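Status: usable with care. Last edited 17 February 2021. Read the part on "cool, dry place" before you build anything on top of this.

# ormsby-keeping

A table of published claims about how long food keeps at home. Each row is one claim, made by one source, about one food kept in one way. Onions in a net, dried chillies in a jar, flour in its bag, eggs in or out of the fridge, and so on.

It is a table of what people have printed. It does not tell you how long an onion keeps. I have had to say this to enough people that it now goes near the top.

## Where the claims come from

The starting point was the Ormsby household leaflets, which were handed out in Stuvitz for years and which a lot of later advice seems to lean on. I added market handouts from Drurkia, seed merchants' catalogues, the backs of packets, and the storage pages from the Direlitz kitchen almanac.

The table has 2,415 rows. Of those, 1,190 give a length of time. The rest say things like "keeps well", "will last the winter if sound" or "use promptly", and I have left the time columns blank for them. An earlier version tried to turn those phrases into days. I took that out. It looked very tidy and was made up from start to finish.

## Files

- `claims.csv` is the main table
- `sources.csv` has one line per leaflet, packet or almanac page
- `foods.csv` maps the many names for a food to one plain name
- `doubts.md` is a running list of rows I don't believe

## Columns in claims.csv

| column | what it holds |
|---|---|
| `claim_id` | fixed, never reused |
| `food` | plain name from `foods.csv` |
| `state` | fresh, dried, cured, cooked, opened, unknown |
| `place` | the source's own words for where to keep it |
| `min_days`, `max_days` | blank if the source gives no length of time |
| `wording` | the claim as printed, in English |
| `source_id` | points to `sources.csv` |
| `copied_from` | filled in where I'm fairly sure |

`min_days` and `max_days` are often the same. That means the source gave a single number. It does not mean the source was precise. A leaflet that says "three months" for every root vegetable it mentions has not measured anything.

## The copying problem

This is the main reason to distrust averages taken from the table. A claim that shows up in 15 sources may well have one origin. The advice on string-tied onions is the worst case: the same sentence, with the same odd comma, runs through the leaflets, the almanac and several packets. If you count it each time, you will conclude that there is wide agreement. There is one writer and a lot of scissors.

`copied_from` helps a little. I filled it in only where the wording matches closely, so it misses any source that bothered to rephrase. Treat a blank there as "don't know".

## "Cool, dry place"

Most rows about dried and cured food use this phrase or something near it. None of the sources say how cool. A few say how dry, in terms of whether salt clumps, which I can't do much with.

In Stuvitz a larder on a north wall would count. In Drurkia, where the handouts were written for flats with heating pipes behind the cupboards, I suspect the phrase was meant as a wish. The two sets of claims sit in the same column with the same words and almost certainly describe different conditions. I haven't split them, as I would be guessing.

Dried chillies show the trouble clearly. The Direlitz almanac says they keep "until the next crop", a seed catalogue says two years, and one packet gives a date that seems to be set by the printing run. All of them say cool and dry. None says what going off would look like. Losing colour? Losing heat? Mould is the only answer everyone would accept, and only the catalogue mentions it.

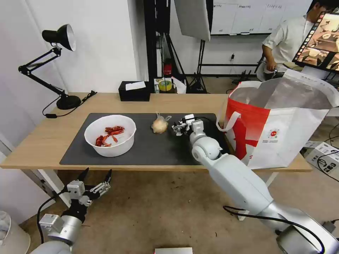

Onions and garlic have a different fault. Sources are careless about whether the bulb has been cured, and the advice for an uncured one is quite different. Where the text mentions papery skin or a dried neck I put `cured`. Where it just says "onions" I put `unknown`, even if the context made it fairly plain. You may think that too strict. Change it in your own copy if so, but please don't send the change back to me.

Garlic rows should also be checked against `wording` before use. Some sources say "garlic" when they mean a whole bulb and others mean loose cloves, and a few change their minds between one line and the next.

## Things I would not use this for

- Deciding whether to eat something.
- Food safety advice of any kind. No source here describes a test, and the older ones predate the fridges people now own.
- Estimating household waste. I've been asked about this more than once. A claim about how long a cabbage could last says nothing on when people throw cabbages out.
- Ranking sources by how good their advice is. We don't know the right answers, so there is nothing to rank against.

It may be fair to use it for looking at how household advice gets passed on and reworded, or for testing text matching on short, dull sentences. I'd still want to see the working.

## Checks done

I read a batch of rows against the scanned pages in May and fixed what I found. Most errors were weeks entered as days. There was also a bad patch in the Drurkia handouts, where "2" and "Z" had been mixed up by the text reader and a storage class had become a number of weeks. I believe those are all gone. I believed that the time before as well.

Translations have had one pair of eyes on them, mine. "Keeps" and "stays good" are the same word in some of the originals, and I chose between them by feel.

## Reporting a mistake

Open an issue with the `claim_id` and a photo or scan of the source page. "My family has always kept them longer than that" is very likely true and still isn't a mistake in the table.

New sources are welcome if they carry a publisher's name. Web pages are not taken for now. Around half of those I looked at were the Ormsby onion sentence again, comma included.

## Licence

The table and notes may be reused with credit. Short quotations in `wording` belong to whoever published them. The page scans are not included, and I can't send them on.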